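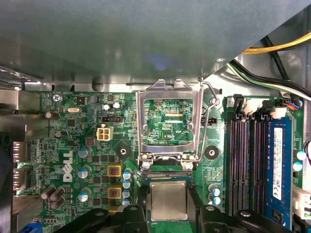

2022-11-11
By Zixuan Peng

The Herkex is a memory trainer for older adults - a small tablet with 48 exercises, no internet needed. My father, who is 80, used it for 10 minutes a day until his doctor's visit in January. He liked the word games and skipped the number ones. The buttons are large and the sound is clear. The box promises a sharper mind, and I saw no proof of that. His test scores stayed the same. Battery life is good. The charger cord is too short.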